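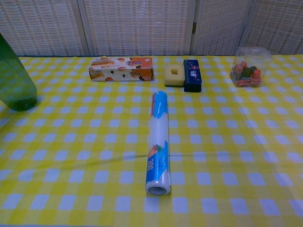
3. Task Setup and Staff Roles

The work cell at Mavby copies one table of the Taltden packing room. Stock on the table is mixed household goods: cling wrap, a sponge, a snack box, a spray bottle. Before the two-armed robot came in, one clerk cleared and sorted each table by hand. The Akanda controller now plans the grasps, and the clerk works from a desk as cell operator.

We logged 1674 picks over 11 shifts. Of these, 825 were made on the old layout and the rest on the new one.

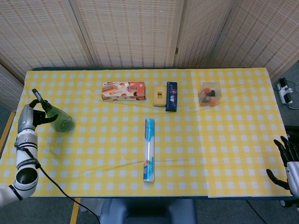
Bottles took the most operator time. A trigger top changes the grip point, so the operator had to confirm the grasp on screen before each lift. Boxes were left to the controller.

3.1 Changes for the staff

We interviewed 14 clerks in May. Most reported less reaching and more waiting. Several said the screen work was harder to pause than hand sorting – a stopped arm holds up the whole table. Pay grades did not change, but the operator role needs the Tandetti training course, and clerks on short contracts were not offered a place on it. The shift plan still lists both roles under one job title.

Error types are given in Section 4.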